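Papers > Ceramics and Glaze > Section 3

Abstract Methods Results References

6 min read

3.2 Glaze color and perceived capacity

Earlier work by Olaniyan and Rocha found that people judge tall vessels to hold more than short ones of equal volume. Color has received less attention. We asked 47 adults to estimate the capacity of glazed vessels made at the Akinola studio, using clay from a single batch. Each person viewed 30 vessels one at a time, at arm's length, and wrote down an estimate in milliliters. Handling was not allowed. Five vessels were shown twice to check that estimates were consistent.

The glazes were mixed by Ayanda Ndlovu and fired in February. Matte and glossy versions of each color came from the same base recipe, with only the matting agent changed. Two kiln loads were discarded after the cooling schedule was interrupted, and the affected shapes were thrown again.

Estimates were higher for pale glazes than for dark ones, and the gap was wider for glossy surfaces. Several participants wrote that strong highlights made it hard to judge where a wall turned. This was most common with faceted forms, where neighboring planes can differ sharply in tone even under a single glaze (Figure 4).
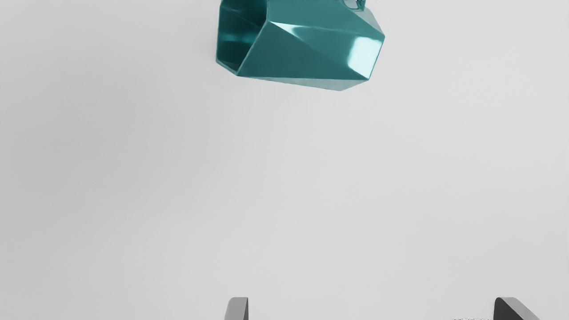 Figure 4. Rendered faceted vessel in glossy teal. Tone varies from deep blue-green to pale aqua between planes; the interior is much darker.

Dark interiors may also lower estimates by hiding depth. We did not vary interior color separately, so the two effects cannot be told apart in these data. Section 3.3 reports the results for unglazed ware.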